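Cuaderno de taller -- manipulación de prendas, noviembre

Hoy tocaba repasar las normas de captura antes de abrir la tanda de Fladudik, y la verdad es que me alegro de haberlo hecho con calma y con un café al lado, porque la hoja que heredamos de Stastero tenía más huecos de los que recordaba. Pide 200 episodios por tipo de prenda y 400 para las oscuras, y eso lo mantenemos. Lo que no decía en ningún sitio es qué se anota cuando la tela es negra y la pinza también, que es justo cuando más cuesta etiquetar los dedos.
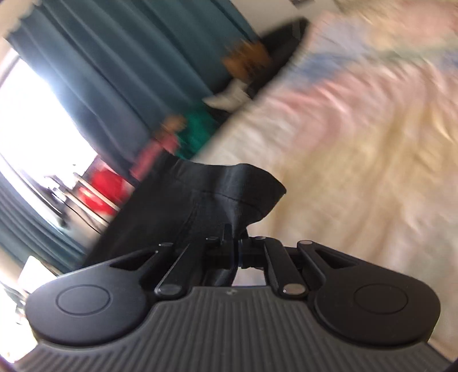
Reglas que quedan fijadas

1. La prenda se coge por un pliegue, con los dos dedos a la vista siempre que se pueda.
2. Si la tela tapa parte del varillaje, el episodio vale, pero se marca «oclusión» en la ficha.
3. El barrido rápido emborrona el fondo -- se admite, salvo que dure más de 2 segundos seguidos.
4. Ventana con sol de frente: se apunta la hora. No se corrige la exposición después, por favor, que luego no hay quien compare.
5. Las manos se quedan fuera de la zona de agarre; si entra una, se etiqueta como «mano» y seguimos tan contentos.

La quinta la redacté tres veces y sigo dándole vueltas, porque con prendas largas y de mangas gruesas la mano libre acaba acercándose casi sin querer.
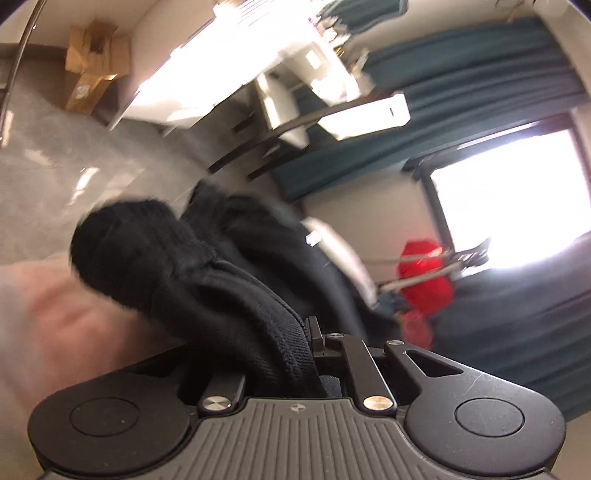

Desde Matlala comentan que ellos separan «mano cerca» de «mano en contacto» y que así las revisiones les van mucho más ligeras. Me parece muy buena idea, la meto en la versión 2 y pregunto en Zadov si su plantilla admite las dos etiquetas.

Compartido 2 veces
Contacto | © Taller Fladudik | Volver arriba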